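Search this blog
Type and press enter

Clearing the long table

2020-10-26

I have put off writing about the long table for most of the year. When we moved to the flat in Teditcombe it was the first thing we carried in, and it has been covered with something ever since. It is supposed to be the place where we eat, where I pay bills, and where Sibel does her mending on evenings when she comes over. In practice it is the place where things get put down.

In March I tried to fix this with trays. I bought three of them, one for mail, one for keys and one for everything else. The mail tray filled up and the everything-else tray filled up, and the keys went on the hook by the door where they had always gone. The trays are now under the sink holding sponges and a can of drain cleaner. I would not recommend trays.

What I'm doing now is simpler. Once a day, usually before dinner, I look at the table and pick up whatever does not need to be on it. I don't sort things on the table. If I start sorting I end up reading old letters from the dentist. I take the thing in my hand, walk it to where it lives and come back for the next one. Nurhan says this is how her mother cleaned a whole house and that I am describing walking. She has a point, but I had not been doing it.

The hard part is the things that do not live anywhere. Most of what ends up on our table is in that group. A cup is easy. A cup goes in the sink or the trash depending on the kind of cup. A bowl is easy if it is a kitchen bowl. It gets harder when the bowl has been used for screws one week and grapes the next.

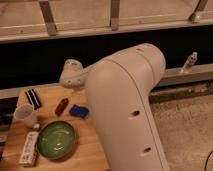

Green bowl, power strip, white cup and the stripy thing, all still on the table.

The green bowl is the one I go back and forth on. Sevim gave it to us with a bag of walnuts in it and I never asked if she wanted the bowl back. It is a good size for the middle of a table. It is also a good size for receipts, rubber bands, a dead battery and the cap of a pen, and that is how it spent the summer. I have decided that it can stay out as long as it is either empty or has food in it. So far this has held up. When I find something in it that is not food, I take that one thing out and leave the bowl alone.

The power strip is a different problem. The only outlet on that side of the room is behind the bookcase, and if I want a lamp and a laptop at the table I need the strip. I have tried keeping it on the floor. I kicked it, and then Tarık kicked it, and then I vacuumed up against it and knocked the lamp plug loose in the middle of a phone call. On the table it takes up room and looks like an office. I looked at the kind of clamp that holds a strip under the edge of a table, and the hardware store had a Trireck one, but I did not like the idea of screwing anything into the wood. For now I move it when we eat and put it back after. If anyone has a way of doing this without screws, I would like to hear it.

I should say something about the wood, as I got two emails about it after my post on the kitchen shelves. I wipe the table with a damp cloth and then a dry one. I oil it when it starts to look dull. I used to leave the oil on overnight and it got sticky, so now I wipe off the extra before I go to bed. Cups left standing will make rings if there is anything under them. The rings on our table are mostly from the first winter and I have stopped trying to get them out. Light sanding took care of one and left a pale patch that bothered me more than the ring had.

Small flat things are the last group. They are the worst because they do not look like a mess. One small thing lying on a table looks fine and you leave it there. By the end of the week it has company. I now have a shallow drawer for these in the hall cabinet, and the rule for the drawer is that it has to close. When it does not close I go through it. I did this last week and threw out a roll of labels from Clinico that had lost their stick, a key that fits nothing we own, and the instructions for a kettle we gave to Abla two years ago. She asked for the instructions after I told her about it.

The daily clearing takes me less time than boiling the pasta water, so that is when I do it. I put the pot on and start at the end of the table nearest the door. Some days I only get halfway, and that is enough space for two plates. If three of us are eating then I have to finish.

I skipped it for a few days when I had a cold and it took one long evening to catch up. Most of that was paper. I still don't have a good answer for paper. At the moment it goes in a folder, and the folder goes on the chair that no one sits on, and I can see that this is the same problem with a smaller table.

Next I want to do the hall cabinet, or at least the lower half, where the winter hats are. Sibel wants her sewing box out of there before I start, so it will have to wait until she comes by.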